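Prellberg Folding Desk, Six Months In

I bought the Prellberg in October, after my back filed its final complaint about the kitchen stool. 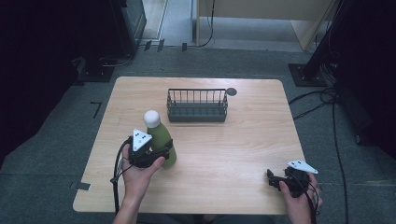
Assembly took me 2 hours. The leaflet claims 20 minutes, presumably for people who own more than one Allen key and didn't put the crossbar on upside down. Once it's up, it's solid. I type like I'm putting out a fire and my coffee stays in the mug.

The folding part is less impressive. The legs lock with a pair of spring catches that need more thumb than I was issued, and folded up it weighs as much as a resentful dog. I have folded it exactly twice, both times for my in-laws. If you plan to put your desk away every evening, get the Stoltitz, which wobbles but goes behind a door without a fight.

The finish has held up fine apart from one ring from a soup bowl, and that was my lunch, so no points off. The cable slot at the back fits two plugs if they're slim and on good terms.

At just over $200 it costs more than the Stoltitz and a lot less than the Brandes I really wanted, which has a motor and a payment plan. Shipping was free. Returning the wrong set of feet they sent me was not.

Four stars. It would be four and a half if the catches loosened up, and I've been told to try candle wax.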